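Goststead purchase planning set - read me first
March 29, 2023
By Ánh Trình

Hello, and thank you for looking in! We put this little set together while working out whether Goststead can afford one arm or two, and it seemed a shame to keep it to ourselves. It holds 200 simulated runs in 3 folders, one for each supplier's quote (Moynihan, Husby and Flultlow, in the order they came back to us).

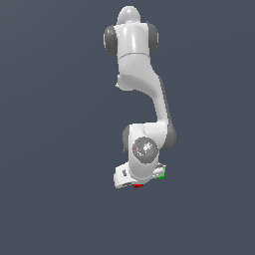 The simulated arm against a plain background.

Please budget for the gripper on its own line - Husby quotes it separately, and we very nearly missed that. Delivery is 8 weeks from Moynihan, so an order placed in April wants floor space ready by early summer. The cube runs are the ones we used to talk about reach and gripper size.
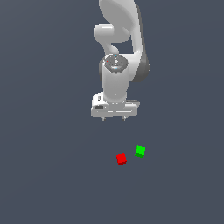

Gripper open above the red and green cubes.

Prices are in quotes.csv, before tax. The Flultlow sheet still lacks a figure for spare fingers, and I'll add it when they write back.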